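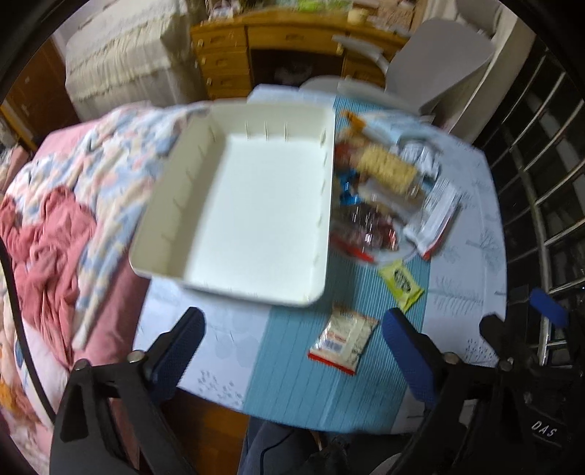 Guides > Festside Snack Tray > Section 4: Setting the Table and Filling the Tray

Last updated 9/26/22

4. Setting the table and filling the tray

If you have worked through Section 3, your Festside tray is washed and dried, and now comes the part we like best! Filling a snack tray is a small job, but it makes a table look ready for company, and once you have done it a couple of times you will have opinions of your own about where the wafer rolls go. (We certainly have ours.)

You need the tray, your snacks still in their wrappers, a tablecloth, and a runner if you use one. Keep the dividers in their sleeve until step 4.5.

4.1 Lay the cloth

1. Spread the tablecloth and smooth it from the middle out toward the edges. On a round table, walk all the way around once and check that the drop is even.
2. Lay the runner across the center. A ribbed runner is great under snacks because small packets don't slide on it as easily as they do on a slick cloth.
3. Press down any fold lines with the flat of your hand. A fold under the tray will make it rock.

Note: A printed cloth and a plain runner look lovely together. If both are printed, try the tray on the bare cloth first and see which you prefer.

4.2 Place the empty tray

1. Set the tray down with the open side up, near the middle of the table.
2. Turn it until a long side faces the chair where you will be working.
3. Push gently on each corner. If one corner dips, slide the tray an inch or two and try again.

It's fine for a corner to hang over the side of the runner, as long as the whole tray is still supported by the table.

CAUTION: Do not let any part of the tray stick out past the table edge. The walls are low, and a bump from a passing elbow can tip the contents out.

4.3 Heap and sort

Tip your snacks out beside the tray in one big pile. Yes, a pile! People want to line things up right away, and it takes twice as long. With everything in a heap you can see the colors and pick out the big pieces first.

1. Pull out the long packages, such as rolled wafers.
2. Pull out the bulky bags, the ones with a lot of air in them.
3. Leave the flat packets and sachets where they are for now.
4. Set aside any package that is already torn. Eat it or put it in a jar, but keep it out of the tray.
5. Read the dates. Anything that runs out soon goes where hands will reach first.

Note: Clear bags and bright foil are your best friends in a white tray. A bag with something dark red in it, or one blue wrapper, will liven up a whole row, so hold a few of these back for the front.

4.4 Plan your sections

The small upright slots on the inside of the walls hold the dividers. You don't have to use them all, and you can use none if you like a big friendly jumble.

1. Lay your longest package in the tray, still wrapped, to see which way it wants to lie.
2. Find the slots just beyond each side of it, and remember them. That is your long section.
3. Do the same with your bulkiest bag for the second section.
4. Whatever space is left belongs to the small stuff.

Thanasis Stergiou, who tested the layouts for this guide, puts the long section at the back every time. Charalambos Tsolakis swears by the middle. Both work, so try it each way and keep the one that suits your snacks.

4.5 Fit the dividers

1. Hold a divider upright over a matching pair of slots.
2. Lower one end a little way in, then the other.
3. Press down evenly with both thumbs until it touches the floor of the tray.

CAUTION: Never force a divider. If it sticks, lift it out, wipe the slot with a dry cloth, and start again. Crumbs are nearly always the culprit. Replacement dividers are listed as part 3914.

4.6 Fill the tray

1. Long packages go in first, all pointing the same way.
2. Stand the bulky bags on their bottom seams, leaning back slightly.
3. Slip flat packets in front of them with the labels facing out. Overlap them like shingles.
4. Tuck sachets into the gaps last. They can go anywhere!
5. Step back from the table and look. Move one or two things, and then stop fiddling.

The Festside comfortably holds around 800 grams of wrapped snacks. You can go higher if you are serving at the table, but take some out before you carry it.

Note: Stray packets left on the cloth after filling are perfect for topping up later. Keep them in a bowl or a Roltness basket on the sideboard.

4.7 Carrying the filled tray

1. Clear a landing spot before you lift.
2. Slide your fingers under both short ends and lift straight up.
3. Keep it level and walk slowly. Set one end down first, then the other.

CAUTION: Do not carry the tray by its walls.

4.8 If something isn't right

Tray rocks: check for a fold in the cloth or a packet trapped underneath.

Packages slide to one end: add a divider, or lay a strip of Latix grip liner on the tray floor and trim it to fit.

Dividers lean: one end is in the wrong slot. Count in from the same wall on both sides.

Chocolate is going soft: move the tray out of the sun and swap in wafers or crackers for the afternoon.

For cleaning after use, go to Section 5. The Triantafyllou two-tier stand has its own instructions on page 13.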